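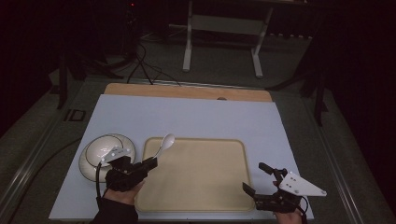
Two grippers, one spoon: a month with the handhelds

I have been putting off writing this up, mostly because every time I sit down to do it I end up back at the bench trying one more thing. But April 10, 2023 is as good a day as any to stop fiddling and type, so let's go!

Some of you will remember that I had been doing all my bench work with the Arier arm and the jaws that came on it. I like that arm. It is quiet, it homes itself without drama, and the controller has crashed on me exactly once. What I never liked was teaching it anything. Driving an arm around with a joystick to pick up tableware is slow, and I get worse at it the longer I go on (my shoulders creep up, I start holding my breath, and then I bump the plate).

So this spring I switched to handheld grippers, one in each hand, and I am having a wonderful time.

What I was comparing

I had two sets of fingers to try. The first is the narrow pair, which I have been calling the Owen fingers after the bag they arrived in. Long, thin, a bit springy toward the tip. The second is the Prirneo set, shorter and wider with a soft pad on the inside face. Both sets fit the same handheld body, and swapping them takes me 15 minutes if I don't drop a screw. I nearly always drop a screw.

The task was setting out a small meal: bowl, saucer, spoon, tray. I wanted something with one thing that is easy to grab, one thing that is awkward, and one thing that is plain annoying. The bowl is easy. The tray is awkward, being wide with rounded corners and only a raised rim to hold on to. The spoon is the annoying one.

Why a spoon is so much trouble

When you pick up a spoon with your fingers you do about six things without thinking. You press on the end so it tips up, you slide a nail under, you roll it into your palm. With two jaws that only open and close you get none of that for free. You have to come down close to the board, get the tips on either side of the handle, and squeeze without pushing the whole thing away from you.

The Owen fingers are lovely for this. The thin tips get right down to the board and I could pinch the handle from nearly any direction. My trouble with them came afterward. A thin tip touches the handle in a very small spot, so the spoon swivels. I would lift it, feel pleased with myself, and watch the heavy end swing slowly around until it pointed at the floor. If you are then trying to lay it neatly on a tray, well, good luck!

The Prirneo pads don't let it swivel nearly as much. But they are fat, and getting them under anything flat is a fight. My trick in the end was to leave the spoon with part of it resting on a rim, so that there's a gap under the handle. With a gap, the wide pads win easily. Without one, I want the thin tips every time.

I did try running one of each, thin on the left and wide on the right. I thought this would be the answer and I was quite smug about it for an evening. It works nicely if you are careful about which hand does what, but I am not careful, and I kept reaching with the wrong one. It may just need more practice. I'd like to go back to it in May when I have a free week.

Things I measured

I am not going to pretend this was a proper study. I did 25 tries with each set, the same layout each time, and counted a try as good if everything ended up where I meant it to be and I hadn't had to put a gripper down and use my fingers.

Owen fingers: 15 good out of 25.
Prirneo pads: 19 good out of 25.

That's a smaller gap than I expected from how they feel in use. The Prirneo set feels miles better because the failures are so calm. You just can't get hold of the thing and you try again. With the Owen set, a failed try usually meant a spoon on the floor. I should also say I did the Owen tries first, so some of that difference is probably me learning.

The handheld bodies

Both hands use the same black body with an angled white mounting plate screwed to it. The plate sits out at the side farther than I would have liked. It doesn't get in the way of the jaws, but when I bring both hands in close over the tray I have to think about where the two plates are going, and I have clacked them together more often than I want to admit. Elis Penry, who printed a batch of brackets for me last year, reckons I could trim the corner back a good bit without losing any stiffness. I have asked him to draw something up.

Weight is fine. I can go for 70 minutes before my wrists start complaining, and then I take a break whether I want one or not.

The cable is my one real grumble. On the left hand it drops straight down from the body and wants to drag over whatever is in front of it, which in this layout means the saucer. I tried a strap at the elbow and that helped until I leaned forward. I tried taping it along my sleeve, which worked beautifully and ruined a perfectly good sweater. A longer cable with more slack would let it hang off my forearm. If you have a setup you like for this, please tell me in the comments.

Sleeves, by the way! Wear dark plain ones. I did a whole run in a striped shirt and the tracking was noticeably jumpier. I haven't gone back to prove that the stripes caused it, but I switched to black and stayed there.

The board

I work on a light board laid flat on the table. I started out straight on the dark tabletop and kept misjudging how high the jaws were, and the lighter surface cured most of that for me. It also gives me an edge to line things up against, so resetting between tries is quick. White dishes on a pale board are a bit of a challenge for the camera, but the bowl and saucer both have a dark line around the rim and that seems to be enough to go on. I tried a completely plain white bowl too, and the recordings with it were a mess.

If I were starting over I'd pick a board with a bit of grip to it. Mine is slick, and when a jaw nudges the tray, the tray goes for a walk.

Compared with driving the arm

This was the part I most wanted to know. Using the joystick on the Arier, setting out the same dishes took me so long that I would do a handful and go make tea. With the handhelds I can keep up a rhythm, and my movements look like something a person would do. I bring the left hand to the spoon while the right one waits by the tray. On the arm I never once used two things at the same time, because I only have the one arm and one brain.

What you give up is knowing that the arm can follow. My elbow can go places the Arier's can't, and twice now I have played back a motion I was proud of and had the controller refuse it flat. Both times I had reached across my body at a low angle. So I have started keeping my hands in front of me and coming down from above where I can. It feels a little stiff for the first few tries and then you forget about it.

I would love to try the playback on the bigger arm at the Prarthorpe workshop. Ffion Price says I can have an afternoon on it if I bring my own fingers and don't touch the settings, and I am holding her to that.

Which would I buy

If you only do bowls, cups and blocks, get the wide padded set and be happy. If you do cutlery, pens or anything flat, start with the thin ones and stick something grippy on the tips. I put a strip of rubber tape on mine after the counted tries were done, and the swiveling dropped a lot. I haven't done a fresh 25 with the tape yet. That's next, along with the trimmed plate if Elis gets to it.

And get two bodies if you can manage it. One hand is useful, but two is when it starts to feel like play.

Comments

Dwynwen Gape
Great write-up! For the cable, I run mine up to the shoulder and clip it to a backpack strap. Looks daft, works well. I leave a loose loop at the wrist so it doesn't tug when I turn my hand over.

Gordon Poirier
Did you set the jaw force the same for both sets of fingers? I found thin tips swivel less if you squeeze harder, though they bend if you overdo it.

 Reply from author
 There's no force setting on mine, Gordon, it's however hard I pull the trigger. I probably was squeezing the thin ones more gently because I was worried about bending them. Good point, I'll watch for it when I do the taped run.

Nerys Mostyn
I have the same slippery board problem. Shelf liner under the tray fixed it for me. Also, what rubber tape did you use? The one I bought peels off at the corners after one session.

 Reply from author
 The self-sealing kind for plumbing, wrapped all the way around the tip so there's no corner to lift. And the backpack strap is going on tonight, thank you Dwynwen!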